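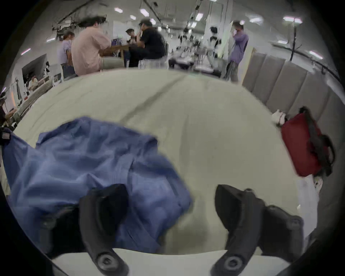 The taxi was coming at six and Mareike Ehlers still hadn't folded the blue shirt.

She had folded everything else. Socks, the good trousers, the jumper from Ramby that shed on everything it touched. All in the case, zipped, downstairs by the door. And then the shirt. Lying there on the bed in a heap, the way he'd have left it.

Twenty past five. Fine. Plenty of time.

"Is it the blue one or the grey one?" Ji-hoon, from the bottom of the stairs.

"What?"

"That he asked for. On the phone."

"Blue."

"You sure? Becuase he said the collar one."

"They've both got collars, Ji-hoon."

Silence. Then the kettle. He made tea when he didn't know where to stand. Four years of marriage to her brother and he still made tea in this house like a guest, asking which mug.

She sat down on the edge of the mattress. Got up again. Smoothed the sheet where she'd sat, which was stupid, the sheet was going in the wash anyway. The red bag was up against the headboard. Passport, hers. Dad's pills. The letter from the hospital in Flistham, folded in thirds, with a number on it to ring and a ward name she kept forgetting. Kohlhase. Kohlhase Ward, second floor, ask at the desk.

493 kilometres. She'd looked it up twice. The train did it in an afternoon if you made the change at Brultasora, and if you didn't make the change you sat there till morning with the vending machine. Mum did that once. Came home with a paperback in a language she couldn't read and said it was the best night's sleep she'd had in years, sitting up on a bench. That was Mum.

Shirt. Come on.

Arms back first, then the sides in. He'd taught her that. Eleven years old, standing on the laundry step, him with a peg in his mouth. You fold it like you're tucking it in, he said. Like it's going to bed. She'd thought it was the funniest thing, a shirt going to bed, and for a whole winter she said goodnight to the ironing.

She picked it up by the shoulders. Put it down. It went straight back to a heap.

"There's a button gone," she called.

"Where?"

"Cuff. Left cuff."

Feet on the stairs. Ji-hoon in the doorway with two mugs and nowhere to put them. He looked at the floor, the window, the bed. Kept hold of them.

"Does it matter?" he said. "In a hospital?"

"He'll notice."

"He'll have a gown on."

"He'll notice, Ji-hoon. He'll have me up and down that ward looking for a needle."

And he would, too. Eighty-three in October and he still did up his top button to get the mail. He'd once driven back from the coast for a tie. She'd been in the back seat, furious, chips going cold in her lap, 600 metres from the beach. She could see the water. And round he went, indicator on, whistling.

Ji-hoon put the mugs on the windowsill after all. Went off down the hall. She heard the drawer in the kitchen, the bad one, the one you had to lift. Then the tin. You'd know that tin anywhere. There had to be over 1,000 buttons in it, not one of them ever thrown out, off coats that were gone before she was born.

Five thirty-five.

He came back with the whole tin and tipped the lid off on the bed beside her and the two of them went through it with their fingers. White, too big. White, too yellow. A brass anchor. Something off a doll.

"This?" he said.

"Two holes. Needs four."

"This?"

She held it against the cuff. Near enough. A bit paler than the rest.

"He'll notice," said Ji-hoon.

"Course he will."

She threaded the needle on the third go, hands being what they were. Ji-hoon held the sleeve flat for her. Didn't say anything about the time. Round and through, round and through, then under, wound it tight the way you're supposed to, bit the thread.

Her phone went on the windowsill, next to the tea. They both looked at it.

It was only the taxi. Running early, outside in five, was that alright?

"Tell him yes," she said.

Arms back. Sides in. She tucked it up from the bottom and turned it over and it was a shirt again, collar up, done to the top. Not square. He'd refold it. He could refold it all he liked.

"The bag," said Ji-hoon.

"I've got the bag."

"Your tea."

"Leave it," she said, and she was already on the stairs, shirt flat across both arms, going sideways so as not to crease it.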